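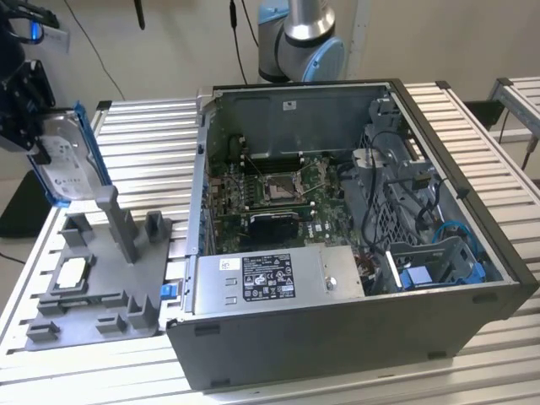
Page 57

## Unit 2: Inside the case

Desktop Hardware, Girner Technical Center
Instructor: Duván Cuervo

Read this before the July bench sessions. Bring it with you, along with the parts sheet from Unit 1.

### Laying out the tower

A tower is worked on lying on its side, with the side panel off and the opening facing up. Shut the machine down, unplug the power cord, then hold the power button in for a few seconds. Put the panel somewhere it won't be stepped on. Clip your wrist strap to bare metal on the case.

### The board

The Dell board on page 57 is green and takes up the middle of the case. Its CPU socket is empty, with the lever and the metal retention frame raised. Treat any socket in this state with care. Do not touch the inside of it, and do not lean tools over it. If you have to stop partway through a job, put the socket cover on.

The memory slots are the row of black slots above the socket. Small white latches at the ends hold a module in place. Open the latches first, line up the notch, and press evenly on both ends of the module until the latches close.

The black finned heatsink below the socket is mounted on the board. It is not the CPU cooler. Leave it where it is for this unit.

### Power supply

The silver box is the power supply. Copy the following from the label of your own unit onto the parts sheet:

- model number
- input voltage
- maximum output in watts
- output current for each rail

Do not open the power supply for any reason. It can hold a charge after it is unplugged. A bad one is replaced whole.

### Drive cage and cables

The drive cage is gray plastic with ventilation openings. Look for the blue release tab before you pull on anything. On many desktops of this type, colored plastic marks the parts meant to be moved by hand.

The light blue cable along the side of the cage is SATA and carries data only. A SATA drive gets its power through a separate, wider connector. Note the route of each cable before unplugging it, and put it back the same way.

### Bench task

Time allowed: 40 minutes. Work in groups of 2.

1. Sketch your case and label the board, socket, memory slots, power supply, drive cage and expansion slot covers.
2. Fill in the power supply section of the parts sheet.
3. Remove one memory module and reseat it.
4. Trace one SATA cable from end to end and write down where it connects.

Hand in the sketch and the parts sheet together. Fitting a processor is covered in Unit 3.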